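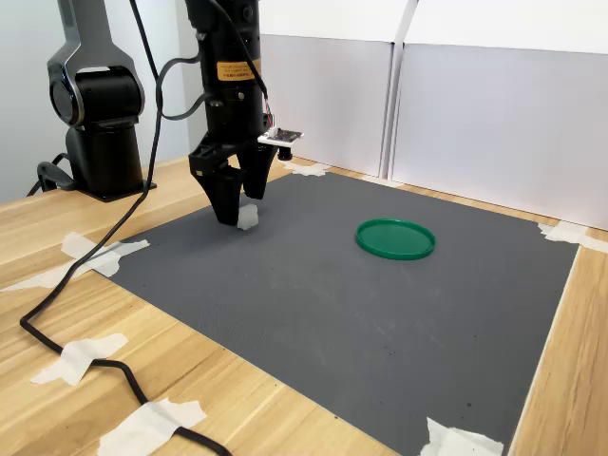 The black arm at our bench, fingers down over the mat. The little circuit board on its right side is the one I'm about to complain about.

THE ARM THAT STOPPED KNOWING WHERE THE TABLE WAS

If you walked past the Hestley room in July and heard a crunch, I owe you an explanation. A few of you asked at lunch and I mumbled something about cables, and then Arnaldo Tavares told half the building I'd broken the robot, so I may as well write the whole thing down (and thank you, Arnaldo).

Quick background for the newer folks. Our pick-up bench is the one with the gray mat, where we practice grabbing small flat stuff. Bits of paper, scraps of tape, lids. Flat things are miserable to pick up! A cup or a block gives you plenty of height to work with, but with a scrap of paper the fingertips have to come down to within a hair of the table, and if they come down any further you're pushing on the table. So we put a little distance sensor on the gripper, pointing straight down, and the software (we call it Collard, please don't ask, it was named before I got here) uses that reading to decide when to stop.

That worked beautifully for weeks. I'd gotten very comfortable with it. Too comfortable, probably.

So it's a weekday afternoon, I've got a long run going, and I'm on trial 55 of what was meant to be 159. The arm comes down over the paper like it has every other time, and it keeps coming. The fingers hit the mat, the whole gripper sort of shuddered, and there was this awful creak out of the bracket. I hit the stop button. I'd love to say I was quick about it, but according to the log it took me 3 seconds, which felt like no time while I was in it and looks like a nap on paper.

Nobody was hurt, and no hands were anywhere near it. I want to say that clearly, because the version going around had me getting my thumb pinched. My thumb is fine. The damage was one scuffed fingertip, a bracket we swapped out to be safe, and a dent in the mat that I've since covered up by buying a new mat.

My first guess was the sensor. I put it on the desk, waved a notebook in front of it, and it was perfect. My second guess was the software, so I spent most of the next day reading code that had nothing wrong with it. I was getting pretty grumpy by then. Arnaldo wandered in with a sandwich, looked at the logged readings over my shoulder, and asked why the height hadn't changed at all for the last part of the drop.

It really hadn't. The number was frozen. The arm was moving down and the sensor was cheerfully reporting the same height, over and over, to the last decimal place. A real sensor never does that – there's always a bit of jitter in it, even when everything is standing still.

What had happened was the connector. The thin wires going into the board had worked a little loose from all the up and down, and in one particular stretch of the motion the cable got tugged just enough to drop the signal. Collard, when it didn't get a new reading, kept using the old one. It had no idea how old the old one was. So as far as the arm knew it was still well above the table with plenty of room to go, and down it went.

The loose wire bothers me less than the other half of this. Wires come loose on anything that moves all day. But we had written something that couldn't tell the difference between "the table is this far away" and "I haven't heard anything in a while," and I wrote a good chunk of it, so that one's on me.

Okay, so what's different now:

Every reading carries a time stamp, and if the newest one is too old the arm stops where it is and complains on the screen. It also stops if it gets the same exact number too many times in a row. This second check has already gone off when there was nothing wrong, and I'm leaving it in anyway.

There's a hard floor. Whatever the sensor says, the arm won't go below a set height unless somebody measures the bench again and types in a new one. If you change the mat, even for one that looks the same, you have to do this. The new one was thicker than the old one, which I found out the boring way, with a ruler.

The downward speed is cut way back for the last bit of the approach. It makes each trial around 2 seconds longer and I've heard all your feelings on that already.

Cable check before every run. Hold the connector, wiggle it gently with the drives off, watch the reading. If the number freezes or jumps, don't run. Please also look at the long cables while you're there, and if a piece of tape is lifting, replace it. The roll is in the Pathak drawer with the hex keys, or it is supposed to be.

The stop button stays within reach of whoever is running the bench. It had crept over to the far end of the desk during the spring and I never moved it back, and I think a good part of my slow reaction was just arm length.

A couple of people asked whether the other arm has the same problem. It doesn't use that sensor, so no, but it does get its table height from a number somebody typed in once, and I'd like to know who and when. If it was you, come find me, I'm not mad!

I restarted the paper run from zero with the new checks and it got all the way through this time. It stopped twice along the way for stale readings, both times with the fingers still well clear of the mat, and both times the culprit was that same connector. We've ordered the locking kind from Hundis and I'll fit it as soon as the box shows up. Until then, if you're booked on the bench, do the wiggle and write the result on the sheet by the door. The pen on the string is dead, so bring your own.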